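Category: Lab practice / Tabletop arms
Saturday, March 21, 2020
Posted by Jinlong Kong

Osamu Kaneko wrote:

> I read the draft of the cell rules and have two complaints.
> First, rule 6 says the arm must be parked before a hand goes
> over the wall. It doesn't say what parked means. At Kokivgate
> we had one operator who took it to mean "not moving", and
> another who cut motor power every time.
> Second, why do we need a rule on where props may lie? The
> walls keep everything in. If a toy ends up in a corner, pick it up.

Osamu, thanks for reading it closely. I'll take the two in order.

You're right about rule 6. The new wording is: parked means the arm has been sent to its rest pose, the pose has been reached, and the enable switch is off. An arm that has stopped low over the board is not parked, even if the session script has ended. Iva asked whether we should also require the main supply to be off. I left that out for prop changes and kept it for any work on cables or screws. The small arms drop when they lose power, and I would like that to happen over an empty spot.

On props, the rule is mainly for the operator.
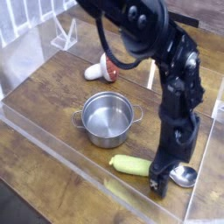 Page last modified: 2020-03-21 by jkong

The draft says that at the start of a run every item must lie on the inner board, inside the clear walls, with nothing leaning on a wall. Soft toys and metal items may be mixed. Before, the pot and spoon sets were kept apart from the plush food, and Mohammed pointed out that we had no reason written down for it. I took the old line out.

I went through the log for September. Out of 261 runs, 13 were stopped by hand, and in 6 of those the note says the gripper was pressing on something other than the target. That is too few to prove much, but it is enough for me to want a check before the arm is enabled.
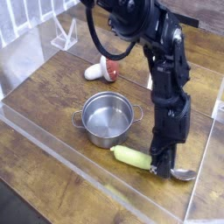
Clearance is the part I expect people to argue over, so please argue now. I propose that the operator look at the gripper and name every item touching it or lying under it before giving the first command. With a layout like this one, that means saying both the spoon and the green toy vegetable, even if the task is only about the pot. The cable gets a look too, as it hangs in a loop just above the mushroom. If an item is named and isn't part of the task, the operator writes it in the run sheet and carries on, or parks the arm and moves the item.

Voltorel uses a fixed speed limit for the first move and skips the check. I have no objection to a limit - ours is set at 400 in the config file, in the controller's own units - but I'd keep both.

Please send changes as plain text, with the rule number at the start of the line. Rules 1 to 5 are the same as in the last draft.

Jinlong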